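Search this site
Search

Kiltbridge workshop will help families get the paperwork talk over with

2022-07-16

The Kiltbridge library has offered evenings on beekeeping, sourdough and how to argue with your cable company. Its next one concerns who gets to speak for you when you can't, and the sign-up sheet is filling faster than sourdough ever did.

The free workshop, called "Before Somebody Has To," runs 90 minutes and is meant for adult children and their parents, preferably in the same room and on speaking terms. It will cover health care proxies, living wills, funeral wishes and the delicate matter of where you keep the key to the lockbox. There are 60 seats. Families who want to sit together should register together, under one name, and settle whose name it is before they call.

The Horrocks Center, the hospice and grief support office on the east side of town, is putting on the evening with the library. Its staff ran a smaller version in January, during an ice storm, and had to bring in chairs from the children's section. Several people in their seventies discussed feeding tubes while seated a foot off the floor.

Organizers say the hardest part is the opening line. Thanksgiving dinner is a popular choice and a poor one. The car works better, they say, as does any chore that keeps both parties facing the same direction. Washing dishes has a good record. 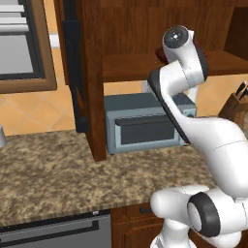 A robotic arm in a simulated kitchen, in a computer rendering.

Each family will go home with a Vikimum folder, a five-part set of plain-language forms and worksheets. The first part is the proxy form. The last is a single blank page headed "Things You Will Otherwise Argue About," and the January group asked for extra copies.

Nothing has to be signed that night. Two notaries will be on hand for those who get carried away, and anyone planning to sign should bring a photo ID. The Horrocks staff ask that people not name a proxy as a surprise gift. The person should be told, and should say yes, out loud.

There will also be a short session on online accounts, passwords and the 342 photos of the same lake that somebody will someday have to sort. The presenters recommend a written list in a drawer — and telling one other person which drawer.

Fillura, the bakery across from the library, is sending pie. Last time it was lemon, and there was a dispute over the final slice that one presenter used as a teaching example.

Doors open half an hour early. To register, stop at the front desk or call the library during open hours. Walk-ins will be seated if there is room. Parents who would rather come without their children are welcome, and so are children who couldn't talk their parents into it.

5 comments
Share this story

Contact us | Copyright 2022 | Back to top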